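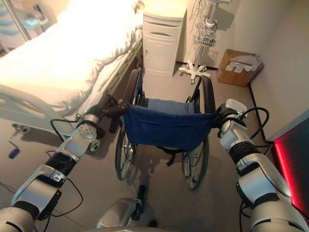 Both grippers on the push handles, next to the bed in the practice room.

Project report: why our robot wouldn't let go of the wheelchair
Written by Noeline Tapsell, with Hemi McKinnon and Florante Gatchalian
Supervisor: Ataahua Hinds
August 16, 2024

So, our project was supposed to be about parking. You take a two-armed robot, you have it walk up behind a manual wheelchair, take a push handle in each gripper, roll the chair up beside a hospital bed and back away. Somebody who's getting out of bed then has a chair waiting in the right spot. We called the whole thing Joton (Hemi's pick, it means nothing) and we started in February feeling pretty good about ourselves.

Most of this report is about the release fault instead, because that's what ate our semester.

How it was set up

The push is one program and the grip is another. The push program, which Florante wrote, moves both arms together and keeps the handles level. The grip program is mine. It closes each gripper until the motor current hits a limit, holds it there, and opens when the push program says "parked." I tested my half on a bench with a length of pipe in a clamp and it opened every single time. I was very proud of that pipe!

What went wrong

On run 57 the robot parked the chair, the left gripper opened, and the right one stayed shut. The push program had already moved on to its backing-away step, so the robot started to back up with one hand still on the chair. The chair swung around to the right and a footrest hit the bed frame. Hemi was on the stop button and got it fast. The seat was empty, and it always was, since our rules said no person in the chair for any test. I'm so glad we stuck to that one, even on the days when we all wanted a ride.

Nothing was bent. We wrote it up that afternoon, and Ataahua had us stop all powered runs until we could explain it.

Looking for the cause

First guess was the cable. The cables hang in loops on the outside of the arms, and Florante was sure one of them had pulled on its connector at the wrist. We swapped it. Then we did 60 open-and-close cycles with the arm parked in midair and got no faults at all, so we thought we were done (we were not). First run back with the chair, same thing, right side again.

Second guess was the gripper itself, so we borrowed a spare from Shayne McKinnon in the machine shop, who is Hemi's uncle and made us sign for it. Same thing. That was a bad day.

What finally cracked it was the log. I'd been reading the log for the gripper only, and Hemi put it side by side with the one for the arm. Right at the moment of the stuck release, the right arm was pulling back harder than the left. The chair had stopped a little crooked, so the robot was basically leaning on one handle. With that much side load, the gripper fingers needed more current to open than I'd allowed them. My code tried once, hit the limit at 200 milliseconds, decided the motor was blocked and quit. And it quit quietly! It wrote error 2415 to a file and never told the push program a thing.

My pipe never leaned on anything, so the bench test couldn't have caught it.

What we changed

The grip program now has to report "open" for each side before the robot is allowed to back up. No report, no moving. If one side doesn't open, both arms go soft for a moment to take the load off the handles, and it tries again. If that fails too, it stays put and beeps until a person comes over.

We also changed the parking step so the arms even out the force before the release starts. Florante did this part and it took him one evening, after all those weeks.

And the one I'd push for if you're doing a project like ours: errors get shown on the screen. Ours were going into a file that I was the only one opening, and I wasn't opening it much.

Where it stands

We got permission to run again and we've had no stuck release on either side with the new code. We did get two beeps. One was a soft-arm retry that ran out of time, and we still don't know why the other one happened. It's in the open issues list with the log attached.

We haven't tried a different chair. Ours has handles that suit the grippers nicely, and a thicker grip would probably change the opening current again, so please don't copy my limit value without measuring your own. We also never tested with weight in the seat, and a loaded chair that stops crooked would lean a lot harder than ours did. Hemi wants to do sandbags next. The parking accuracy numbers we promised in the proposal are in the appendix, and there are fewer of them than we promised.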